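Zestside teaches two-armed robots to tidy the shoe rack

Posted April, 4:40 pm

Bilton - Shoes by the door, everybody's got them. Zestside, the small automation shop on Hajji Street, wants a pair of robot arms to put them away, and it is teaching the job the slow way. By remote control, one run at a time.

The firm says it has recorded 415 runs so far on its footwear task. Target is 700 before the end of the month. Each one goes the same: slides scattered on a table, an operator steering both arms, pairs up on a little shelf. Then somebody reaches in, messes it all up again and off they go.

"People think the steering is the hard part. It's the resetting," said Radwa Naciri, who runs the sessions. "You have to make a different mess every time. If I drop the shoes in the same spot all morning the robot learns the spot, it doesn't learn shoes."

Her rule for the crew is no two starts alike. Mix the colors, turn a toe the wrong way, leave one close to an arm so it has to fold up awkwardly to get at it. Bad runs get tossed, but a fumble that the operator recovers from is kept. Those are the good ones, she said.
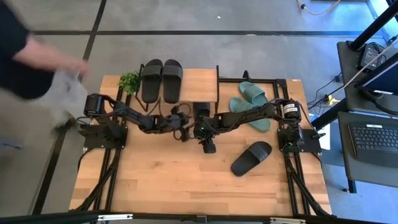
Operators work in shifts of up to 2 hours, then swap out. Longer than that and the hands get sloppy, and the sloppiness ends up in the recordings. Tien-fu Au, who joined the shop from a bike repair place, holds the record for cleanest shift and was not shy about saying so.

"You learn to grab the strap," Au said. "First week I was going for the sole and chasing the thing all over the table. Now I go in from the side, pinch, lift, wait a second. The wait matters, otherwise it swings."

Soft straps are a headache though. They squash differently every time and a slide that looks held can drop halfway to the shelf. Getting both shoes of a pair to sit side by side, toes the same direction, is where most of the thrown-out runs go wrong, according to Naciri. Two arms in a small space dont help either. Operators are told to park one while the other crosses the middle.

The work is for Vinetia, a chain of swim and fitness clubs that wants something to straighten up the loaner footwear after closing. No contract for a finished machine yet. The current deal covers the recordings and a first trained version, to be tried out at one club. Neither side would give a price.

Next on the list is sneakers, which means laces. Naciri said she is putting that off as long as she can.

Zestside has 7 people on staff and is looking for part-time operators, mornings and evenings. No robot experience needed, training is on site and takes a couple of days. Aplications at the front desk.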